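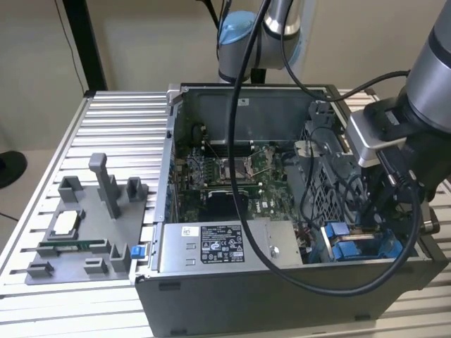 Fig. 1 – Dell tower on its side, panel off, CPU socket open. CPU and one memory module in the holders at left.

Projects > Bomard > tower-teardown > README

Parts notes for the Bomard desktop set. Quick version, will clean up later.

What's in here
- parts/ – one text file per tower, named by shelf tag
- sheets/ – scans of the power supply labels, 50 so far
- old/ – the October lists, dont use

Naming: shelf tag, part, slot. Memory slots go from the socket outward. If a module has no sticker write "none", not blank – blanks broke Vega's import.

CPUs go in the square holder, never on the bare table. Retention frame stays open till the chip is back in. Blue tabs are brittle on the older cases, go easy.

Known problems
- 4 towers from Tenport have no drive cage entry
- 2 duplicate tags, Severino is cheking
- screws not logged at all

Questions to Aitana Echevarría or Dwight Gagnon.

Last edit Wednesday, December 20, 2023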